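Home | Products | Demonstrations | Hire | Contact

Last updated: February 13, 2021

Drarnilora Hand-Held Gripper Pair

The Drarnilora is a pair of hand-held grippers, one for each hand, used to record how a person does a task so that a robot arm can be taught to do it. It is sold by Chaudhary from our workshop in Dultgate and can be tried before purchase at one of our demonstration days.

What you get

Two grippers with black jaws, left and right. Each has a mounting plate on top and its own cable. The set also includes a recording unit, a carry case and a printed guide. Each gripper weighs 500 grams without the cable. The cables are long enough for work at a table, standing or seated. Longer ones can be ordered.

Demonstration days

Demonstrations are held at our hall in Drurwood. A visit lasts half a day and takes up to seven people. The floor is set out in numbered stations, and visitors move between them in any order. Girish Sandhu runs the sessions and will answer technical questions, including ones about fitting the Drarnilora plates to an arm you already own.

The first part of a visit is a short talk on setting up. After that you use the grippers yourself. Most people begin with picking up and putting down small objects, then go on to reaching into openings, which takes more care with the wrist. We keep a range of objects for this, and you are welcome to bring parts from your own line if they fit on a table. 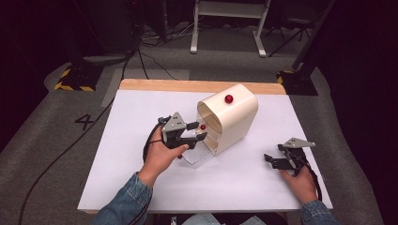

Expect the first few attempts to be slow. The jaws follow the fingers directly, so a light squeeze is enough, and people who are used to heavier tools tend to close them too hard. By the end of a morning a new user will normally have made almost 300 recordings. You can take a copy of these away with you on a memory stick.

The last part of the visit is a playback session, in which an arm repeats a task from recordings made in the hall. We do not promise a result with parts we have not seen before. If you want your own task played back, send us a sample at least 10 working days ahead.

Before you come

Wear flat shoes and take off rings and bracelets. Keep the cable clear of your feet when you move from one station to the next. The hall is on the ground floor and there is parking at the side entrance. Tea and coffee are provided but lunch is not.

There are no visits in August, when the hall is closed. Orders placed in that month are still sent out from Dultgate.

Booking and price

Demonstrations are free to firms and colleges. Prices for the pair, spare jaws and longer cables are given on request. If you order after a visit, please quote your booking number on the form.

Contact: Chaudhary, Sales Desk, Dultgate | Copyright Chaudhary | Back to top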